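About Burnuvon

Burnuvon supplies, fits and repairs white cabinets, shelving units and low storage furniture for small offices, schools and rented homes. The business was set up by Delyth Samuel, who trained as a joiner and spent her early working life fitting out shops. It trades from a single workshop in Kedthorpe. Sales, assembly and repair are handled at the same address.

What we make

The range is small. There are two main product lines, Drataletti and Gumede, and both are sold in white only. Drataletti is the closed cabinet line. Gumede is the open shelving line, intended to stand next to a cabinet or on its own against a wall. Panels from the two lines are cut to the same depths so that they can be placed side by side without a step at the front.

We do not make wardrobes, beds or kitchen units. Customers who ask for these are referred to other firms in the area.

How a unit is set out

Most of our enquiries concern walls that are not flat. Exposed brick is the usual case. Brick courses vary, mortar stands proud in places, and a cabinet pushed hard against the wall will touch at a few points and stand clear at the rest. We measure at floor level, at mid height and at the top of the proposed unit, and take the largest reading as the working line. The unit is then levelled from the floor up. 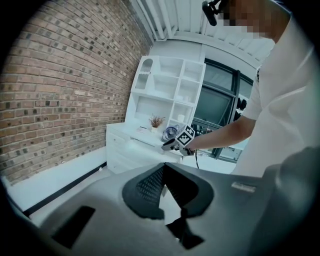
Where a cabinet and a shelving unit are to stand together, the cabinet is placed first. The shelving is brought up to it and levelled separately. The two are not screwed to each other until both have been checked for square. If the floor falls by more than the adjustment in the feet, packers are used under the low side and trimmed back once the unit is fixed.

Fixings into old brick are made in the brick and not in the mortar joint. Soft or crumbling bricks are avoided. Our fitters carry 89 mm screws and matching plugs for this work, and will stop and report to the customer if a sound fixing cannot be found.

Surfaces and care

White surfaces show marks early. This is a common reason for complaint with white furniture generally and we prefer to say so before an order is placed. Grey smudges from hands, boxes and shoe rubber will normally come off with a damp cloth and a little washing-up liquid. Wipe dry afterwards. Scouring pads and cream cleaners should not be used - they dull the surface and the dull patch then holds dirt.

Small dark spots that do not wipe away may be chips. A chip on a flat face can be filled. A chip on an edge usually means a new panel.

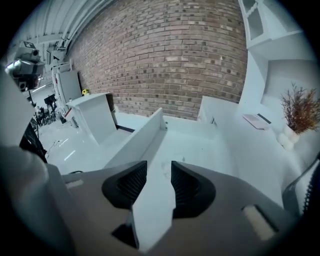

White panels and cabinet against the brick wall, with a small item left on the cabinet top.

Repairs and spare parts

Side panels, shelves, backs and feet are available singly for every unit sold under either name. Please quote the order number and the height of the unit in millimetres. The tallest Gumede unit is 1000 mm and the lowest Drataletti cabinet is 322 mm. Replacement panels are supplied undrilled unless we are asked to drill them, and hole positions should be taken from the old panel and not from the leaflet, as the leaflet was revised in July and older units differ slightly.

We will also look at furniture made by others. Loose backs, dropped shelves and split rear edges are accepted. Water damage is not.

Visiting and contact

The workshop is open to callers by appointment. Bring a sketch with dimensions, and a photograph of the wall if it is brick or stone. Parking is at the rear. Quotations are sent in writing by Delyth Samuel and list panels, fixings and fitting as separate items.

Page last revised October 13, 2025.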